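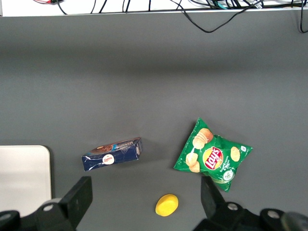 To: Foster and Adoption Partners List
Subject: Re: Transfer paperwork for senior cats

On Tuesday the Driltach Shelter Office wrote:

> Could someone confirm whether we still need the paper medical form for
> cats over 10 years old, or is the Clikier record enough? We have 2
> seniors ready to move to Goodwin and the foster home would like a
> pickup time. One of them is on a kidney diet and we do not want her
> held up at intake.

Thank you for your question. Other partners have asked the same thing this month, so this reply is going to the full list.

The paper form is still required for any cat over 10 years old. The Clikier record is accepted for younger cats and for all kittens, provided that the vaccine dates have been entered and the microchip number matches the one scanned at departure. For senior cats, please send both. The Goodwin clinic reads the paper form first, and a cat that arrives without it will be kept in the intake room until a copy is received.

Diet and medication should be written on the front page of the form, in the box marked Daily Care. Please do not put this information in the notes section on the back. Two cats came to us in August with feeding instructions on the reverse side, and both were given standard dry food on their first evening. Neither became ill, but one had been on a prescription diet for most of the year.

A cat on a kidney diet should travel with enough of her current food for 2 days. Goodwin keeps a small stock of canned prescription food - flavors vary - and the foster home will be told which kind is on hand before pickup.

Transport to Goodwin leaves from the Vondivix lot at 10 in the morning. Carriers must be labeled on the top and on the door with the cat's name and record number. The record number for the kidney diet cat is 1816, and we have marked her as a priority intake. Please send us the number for the second cat when you have it.

Partners are also reminded that the senior adoption fee remains $29 through the end of the season. Applicants who were quoted the regular adult fee in error may ask for the difference to be returned.

Questions about individual cats should be sent to the intake desk and not to this list.

Intake and Transfer Desk
Goodwin Cat Rescue Network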